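Ticket: Gripper position drifts after protective stop (peg stacking job)
Product: Ceron arm controller
Site: Irnau, bench cell
Opened: 2023-12-17
Status: Waiting for customer
Priority: Normal

Original report

Hi all, hoping someone has met this one before. We use the pegs and blocks as a daily check on the cell before the proper work starts, and it's been dead reliable since we set it up in April. Pick up a block, carry it to its peg, lower it, let go, next block. Now I'm getting a protective stop during the lowering move, and once I've cleared it the arm carries on as if it were 2 mm to one side of where it really is.
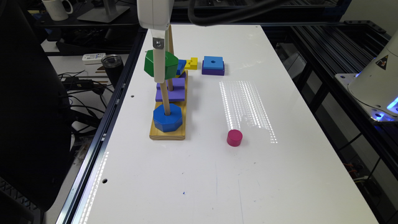
The controller log gives me "force limit exceeded, Z" and then nothing until I press reset. I had 7 of these in 30 runs. It doesn't care which block it's holding, although the octagons seem to catch more often than the squares (might just be bad luck, I haven't kept a proper tally by shape).

What bothers me more than the stop is the offset afterwards. If I reset and resume, the next block comes down on the rim of its hole instead of over the peg. If I power the whole thing off and on again, it's fine for a while. I don't want to leave it running alone like that, so one of us stands by the stop button for now, which rather defeats the point!

What I've tried so far

Re-taught the pick and place points. No change.
Tightened the finger screws. One was a touch loose but it made no difference.
Dropped the lowering speed by half. Fewer stops, I think, but they still come.
Swapped the Eklund finger pads for the spare set. Same again.

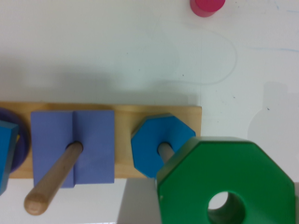

I also wondered about the cable, as the stiff black one pulls a bit when the wrist turns. I unclipped it and gave it more slack, ran the check again, and got a stop on the second block. So either it isn't the cable or I've not given it enough.

Update 1

Support asked for a view from the wrist with a block in the fingers, so I've added one.
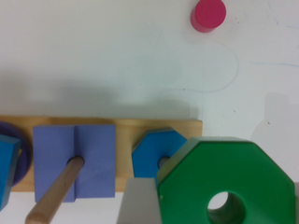 Wrist view, green octagon between the fingers.

They also asked for the tool settings. The payload was still down as the old Cetine gripper, which is heavier than the one we've got on now. No idea how long it's been wrong — I'd guess a settings restore put it back. I've corrected it and the force readings look calmer at rest. The cycle counter says 2,000 since the last service, if that's any help. 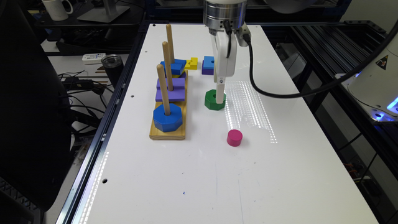 Update 2

Ran the check again with the right payload. One stop so far, and after the reset the offset was still there, so I reckon these are two separate faults. The payload explains most of the stops. The offset I can't explain at all, unless resume is picking up an old tool frame from before the restore. Is there a way to see which frame it loads after a reset? I've looked through the menus and can only find the one it starts up with.

Log file and settings export are attached. I'm leaving automatic resume switched off until I hear back.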